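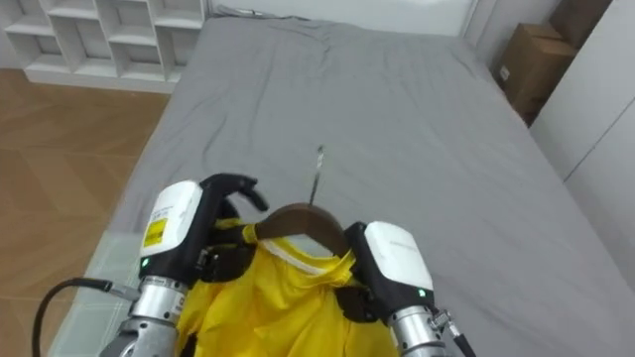
Our project, Nimen, is a robot that puts clothes on hangers in a spare bedroom at home. Liesl Zürcher wrote the control code and I built the stand. Each gripper pinches one shoulder, so the yellow shirt stays on the wooden hanger while the arms move. Thin fabric bunches, and we lowered the grip force 2 times in October.

Build steps

1. Set the joint limits and test both arms over the bed.

2. Build the platform from unfinished pine boards, with a front step, and push it against the foot of the bed. 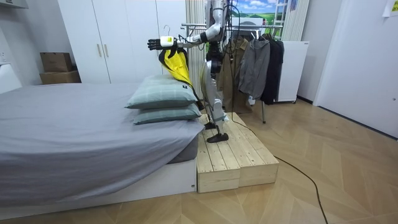 3. Log 26 runs. The hanger stayed level in 19.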